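About the Urquhart Robotics Club

The club is part of the engineering department at Tarnstead School. We write control software for two-armed robots and test it in simulation before any hardware is booked. The current task is tidying shoes at a white cabinet.
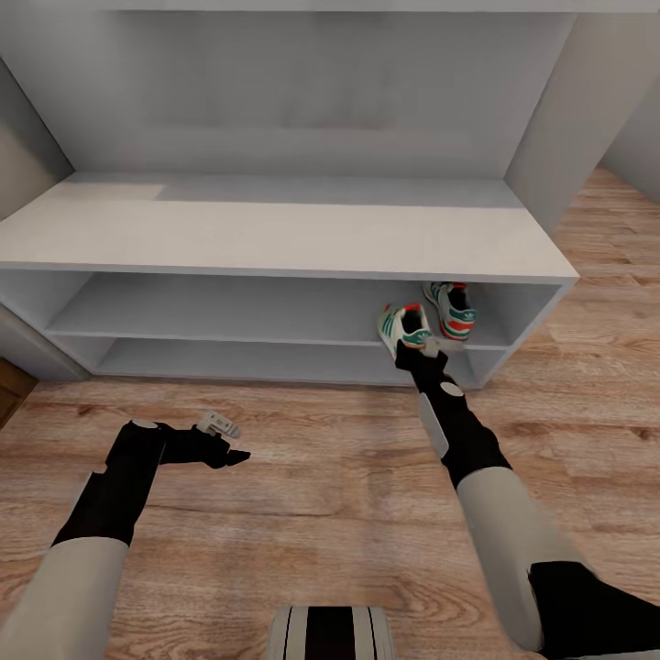
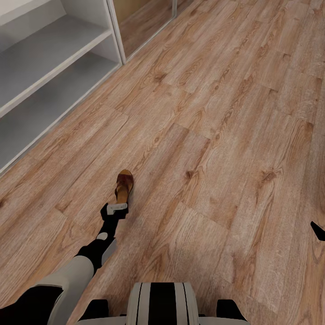
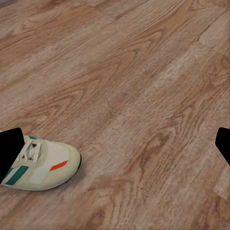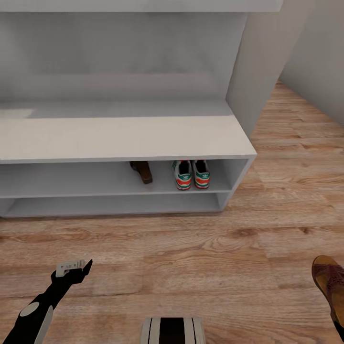

Simulator views from the shoe task. First: right gripper at a sneaker on the lower shelf. Last: sneakers on the upper shelf.

Membership is open to pupils in the upper school. There are 20 places, allocated each August. New members work in pairs and start with single-arm grasping — two arms come later, once the logging exercises are signed off.

Each run is limited to 60 seconds. Dropped items count as failures. A controller must complete 800 runs before it can be entered for the Jirnmont Cup, with shoe positions changed between runs. Logs are kept on the department server and may be read by any member.

Sessions last 2 hours and are held in the computing room at Wakurville Road. Some Python is useful but not required. Application forms are available from the department office.

Page last revised October 10, 2019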